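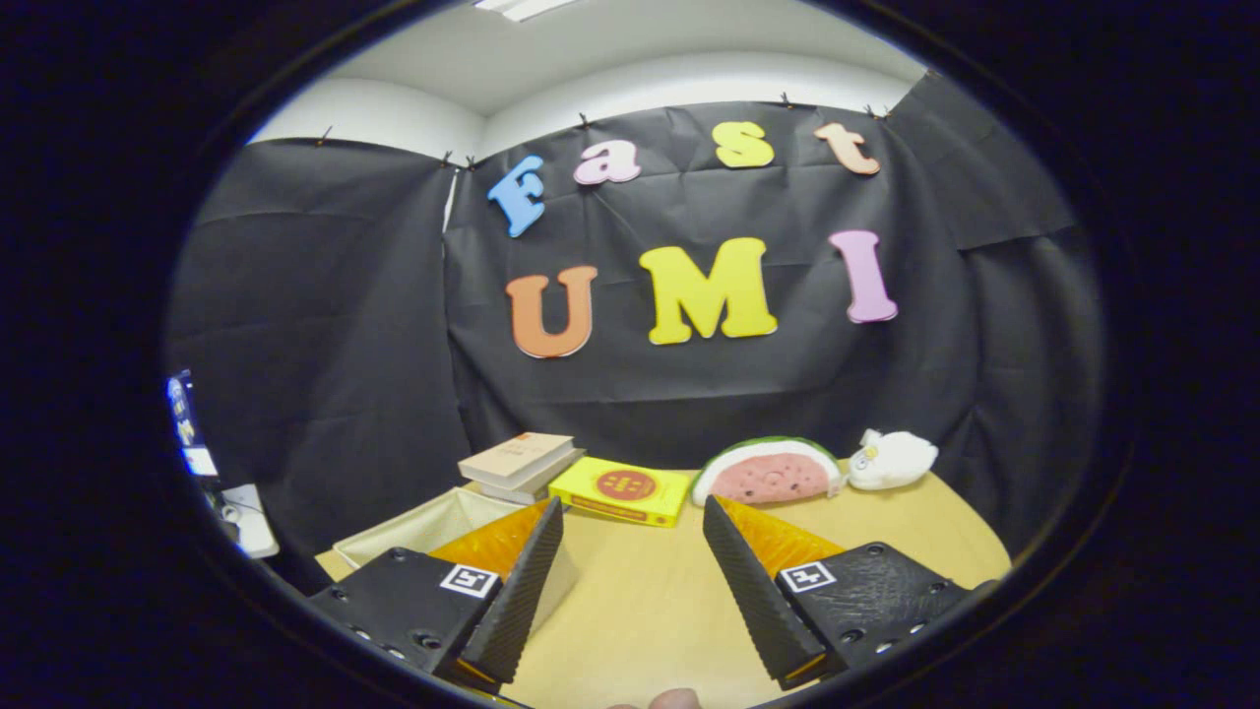 # Setareh Ahmadpour: «No le pido a nadie que se quede a oscuras por mí»

La exposición se llama *Clirkidine* y el folleto promete «una experiencia que reordena la escucha». Llevo suficientes años leyendo folletos como para llegar con los brazos cruzados. Setareh Ahmadpour lo nota enseguida. Me recibe en la cocina de Irkura, el espacio que le ha cedido dos salas hasta diciembre, y antes de que yo saque la grabadora ya me ha preguntado si he venido a discutir.

Un poco, sí. La pieza central dura 17 minutos y consiste en voces que leen, en varios idiomas, cartas comerciales de una fábrica de hilaturas cerrada hace décadas. No hay traducción. Le digo que me pasé la mitad del tiempo intentando adivinar si me estaba perdiendo algo.

«Te lo estabas perdiendo», contesta. «Son cartas aburridísimas. Pedidos, retrasos, un señor que se queja de un color. Si las tradujera, la gente las leería en la pared y se iría.»

Le respondo que bastante gente se va igualmente. El día de mi visita entraron conmigo siete personas y al final quedábamos dos. Se encoge de hombros. «Yo también me voy de muchas exposiciones. Marcharse es una opinión perfectamente válida.»

El archivo del que salen las cartas, el fondo Villard, tiene 464 documentos, y Ahmadpour asegura haberlos leído todos. Los encontró Crisóforo Lozano, comisario de la muestra, que en su texto de sala habla de «restitución» y de «memoria obrera». Pregunto dónde está lo obrero en una correspondencia escrita íntegramente por la gerencia. Hay una pausa larga.

«Esa palabra es de Crisóforo», dice por fin. «Discutimos por ella. Yo la habría quitado. Él cree que el silencio de los trabajadores se oye precisamente porque no escriben. Puede ser – a mí me parece mucho pedirle a un silencio.»

Es lo más sensato que he oído sobre la exposición, y lamento que no figure en ninguna parte. Lozano, al que llamo por teléfono más tarde, defiende el término sin moverse un milímetro. «El archivo siempre es de quien pudo escribir», me dice. «Señalarlo ya es un gesto.» Le pregunto si señalarlo en un texto que hay que leer a contraluz, a la altura de la rodilla, cuenta también como gesto. Se ríe y cambia de tema.

La segunda sala me convenció más. Wiroj Luangrath, que graba y mezcla con Ahmadpour desde que coincidieron en una residencia, ha montado allí una composición hecha solo con las respiraciones de los lectores, lo que queda entre una frase y la siguiente. Puede sonar a ejercicio de escuela. Sin embargo hay un tramo, hacia el final, en que una lectora contiene la risa y se le escapa el aire por la nariz, y durante unos segundos la pieza está viva.

«Es Marisol Huerta», aclara Ahmadpour. «Le tocó la carta del señor del color. Wiroj quería cortarla, por limpieza. Le dije que si la cortaba me volvía a casa.»

Quiero saber si no le preocupa que lo mejor de la muestra sea un accidente. «¿Y de quién es el mérito de no borrarlo?», replica, algo picada. Después reconoce que la primera sala le pesa, que la montó pensando en un edificio más grande y que aquí las voces se le amontonan. En Ochoa, donde se enseñó una versión anterior, el público podía caminar entre los altavoces. En Irkura hay un banco, y el banco obliga a sentarse de cara a una esquina.

Hablamos también de dinero, tema que en estas entrevistas suele despacharse con un agradecimiento a los patrocinadores. Los lectores cobraron. Ella, dice, todavía no. «Gumaro Varela, que lleva las cuentas aquí, me manda unos correos muy amables. Podría hacer otra pieza con ellos.»

Le pregunto si la haría. Se lo piensa más de lo que esperaba.

«No. Esos sí tendría que traducirlos.»

Al salir volví a pasar por la segunda sala y esperé hasta la respiración de Huerta. La primera la crucé sin sentarme.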